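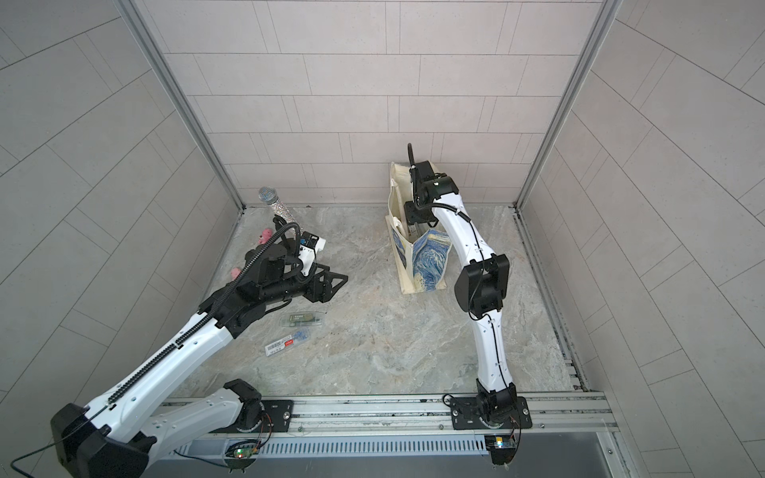 Grout haze on wall tile after second wash
Imelda Tolentino, July 9, 2023

I grouted a utility alcove in April with Clindex unsanded and a dull film keeps returning after I wash it. Two rounds of Zultden haze remover, diluted per the label, made little difference. The tile is pale gray in a staggered layout, with grout slightly darker than the tile, so the film shows mostly on the faces. Is this haze or hard water?

Lumanlan
Test one tile with distilled water and let it dry. If the film stays away, your tap water is leaving it. If it returns, it is cement or polymer residue. Polymer-modified grout needs a different remover from plain cement. Check the bag.

grout_34
vinegar

Clumard
Don't use vinegar before you know what the tile is. It etches marble and weakens cement grout. Wait 23 minutes with the remover on, scrub with a white nylon pad, rinse twice.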